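Toltia Support
Ticket: left gripper loses hold on socks during stretch step
Product area: two-arm table cell
Site: Pesholm
Status: Resolved
Priority: Normal

Problem as reported

The cell pairs and lays out socks. For the stretch step, one arm takes the toe, the other takes the cuff, and they pull apart until the sock is flat in the air. Since Friday the left arm has been letting go of the toe end partway through the pull. The right arm keeps its end. No fault shows on the laptop. The log says "grip OK" right up to the drop, then the arm carries on to the lay-down pose with nothing in it.

It happens with thin socks more than thick ones. Restarting the software did not help. Restarting the whole cell helped for a short while, then the drops came back.

Support, first reply

Please check the following and write back with what you find.

Power down both arms and look at the serrations on the left fingers. Lint packs into the grooves and the fingers then close on lint. Clean with a dry nylon brush. No solvent.

With power on, close the left gripper on nothing and read the position value. It should be 2 or lower. Do the same on the right and send both.

Check that the wrist cables have slack through the full stretch move. Jog it slowly by hand control and watch the loop over the top of the arm.

Tell us which grip profile is loaded on each side.

Site reply

Brushed both sets of fingers. There was lint in the left ones, packed in near the tips. Less on the right.

Closed position was 4 on the left and 2 on the right. After brushing, the left still reads 4.

Cable loop looks fine through the move. It does not pull tight or catch on the ring clamp.

Grip profile is "knit light" on both sides.

Ran 30 stretches after cleaning. Better than before but it still dropped some, all from the left.

Support, second reply

A closed reading of 4 means the left gripper thinks it is shut before it is. The fingers meet thick fabric well enough, but on a thin toe there is not much squeeze left. That matches what you see. The log line only checks that the motor stopped where it expected to, so it will say OK either way.

Most often this is the zero point. It gets saved at power-up, and if there is something between the fingers at that moment, the wrong zero is stored. Please re-zero the left side:

Stop the task and send both arms to the rest pose.
Open the left gripper fully and make sure nothing is between the fingers.
On the laptop, open Tools, then Gripper, then Left, then Set Zero.
Wait for the gripper to close and open again by itself.
Save to the controller, not only to the session.
Read the closed position again.

If it still reads 4, check the finger screws before you try again. A finger that has shifted on its mount gives the same number. 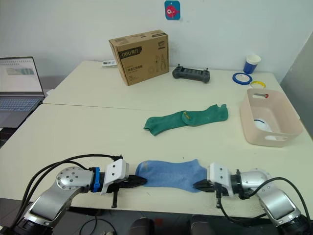 Do the test with a thin sock and at the slow speed setting first. Start the pull with the sock level between the two grippers, and hold at full stretch before the lay-down. If it creeps out of the left fingers during the hold, stop there and send us the log. If it holds, go to normal speed and repeat.

Also leave the right gripper alone for now. Its reading is good, and changing both sides together makes it hard to tell what fixed it.

Site reply

Set Zero the first time made no difference. Still 4. Checked the screws as you said and one on the left finger mount was loose, enough that the finger could be rocked by hand. Tightened it to the value on the Hirvonen sheet that came with the fingers and ran Set Zero again. Closed position is now 2.

Slow test held. Normal speed: 30 stretches, no drops, mostly thin socks.

One question. After the first Set Zero I picked save to session by mistake. Does that leave anything behind?

Support, third reply

No. The session value is thrown out when the task restarts, and the controller value you saved afterward is the one in use. To be sure, restart the cell once with the fingers clear and read the closed position again.

Please add the finger screws to your weekly check and put a paint mark across each screw head so a turned one is easy to spot. The brush-out should be done every shift if you are running Imemby socks or anything else that sheds.

Site reply

Restarted, still reads 2. Paint marks done on both sides. OK to close.

Resolution

Loose screw on left finger mount, with lint in the serrations adding to it. Screw tightened, fingers cleaned, zero point set and saved to controller. No parts replaced.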